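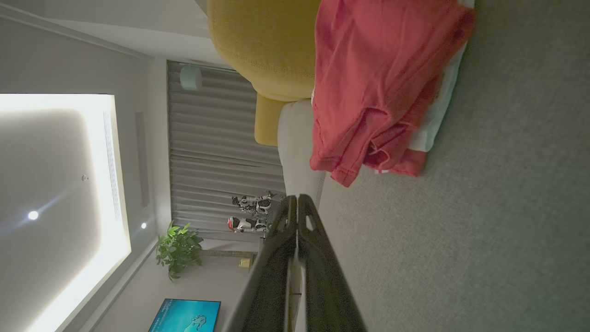
Zadow Sheet Feeder ZF 71: frequently asked questions

Which machines does the ZF 71 work with?
The feeder fits the Fenetti mail sorter and all Clarnton scanners with a side port. Older Clarnton models need the adapter plate, ordered as part 3973.

Can it be fitted to a scanner already in use?
Yes. Switch the scanner off at the wall, remove the side cover and slide the feeder onto the rails until both catches click. Scanners with firmware older than the October release must be updated first.

What paper can be loaded?
Plain sheets from A6 to A4. Glossy stock is accepted in the lower tray only. Take out staples and clips before loading – the feeder does not detect metal.

Why does the feeder stop with code 9?
Two sheets have been drawn in together. Open the top flap, pull the sheets out in the direction of travel and press Resume. The last complete sheet is kept in the batch and does not have to be scanned again. If the code comes back after a restart, replace the separator pad.

How often should the rollers be cleaned?
After every five full batches, or sooner if the paper is dusty. Use a dry lint-free cloth. Solvents harden the rubber.

Can rejected sheets go to a separate tray?
Only when the Mahawong output unit is connected. Set Output to Split in the service menu. Without the unit, rejected sheets leave through the main exit and are marked in the batch log.

Does the feeder keep its settings after a power cut?
Tray and size settings are kept. The sheet counter is not – note the figure before any planned shutdown.

Page last changed: Monday, April 6, 2020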